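The little clothes, finally

I have been promising a post on small clothes since February, and Asnakech Hailu has now asked me three times when it's coming, so I made a pot of tea and got on with it. If you don't have a kid with dolls, or you aren't the kind of grown-up who keeps doll clothes for herself (hello, me), you may want to skip ahead to next week's soup.

The problem at our house was the shoebox. Every dress my daughter owns in doll size lived in there in one solid wad, and getting a single thing out meant getting everything out, and then the floor was covered and I was the one on my knees at bedtime. I counted once, in a temper – 29 pieces, and only two of them socks!

So now there's a rack. Light wood, one bar across the top, and a shallow tray at the bottom that I thought was silly and now love. The hangers are light blue and pink, skinny little things, and a basin sits next to the rack for whatever is coming off or waiting to go on.

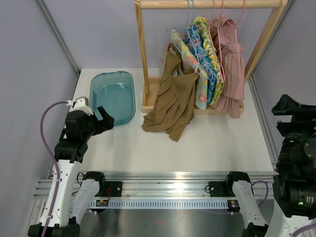 The thing I had to learn is that you can't hang all of it. I tried! I got so many dresses on that bar that you couldn't see any of them, and pulling one off brought its neighbor down too. Now we keep a handful out and the rest go flat in a drawer, and every so often we swap. My daughter calls this "opening the store" and charges me 30 cents to look.

The florals stay out nearly all the time. I'm a sucker for a tiny print, and the yellow and green one makes me happy every time I walk past it. The brown one is harder. It's soft and floppy and it slides, and I find it draped over the tray more often than on a hanger. I've read that you can wind a rubber band around each end of the hanger to give it some grip, so that's next on my list if I can find bands small enough. 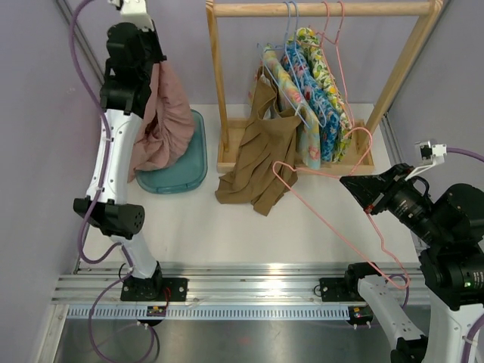

Hangers, by the way, are where I wasted the most money. The first set I ordered was from Virkora and it was 24 hangers, all of them too wide for the necklines, so every dress ended up stretched at the shoulders. They went to Florante Ambrosio for his teddy bears, who have much better shoulders than our dolls do. If you're shopping, measure the neckline first and then go smaller than you think.

Pleats and ruffles I don't fold at all anymore. I used to lay them in the drawer and they'd come out with a crease straight across the frills, and I am not ironing a skirt the size of my hand. They get a hanger, always, even if a plain dress has to give up its spot. 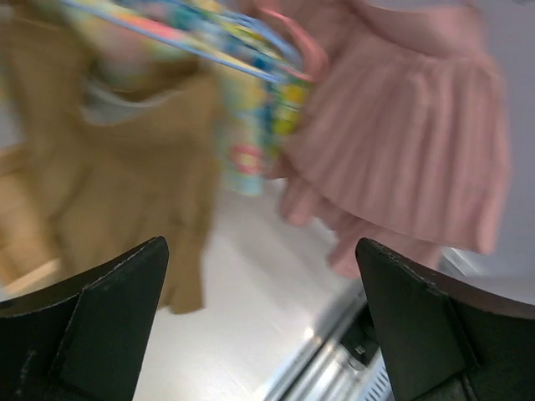 Brown, bright print and pink ruffles, all jumbled together.

Next I want to sort out the shoes, which currently live in a mug. Asnakech swears by an ice cube tray. If you have a better idea, leave me a comment – I'm going to the craft store in the morning and I am easily led.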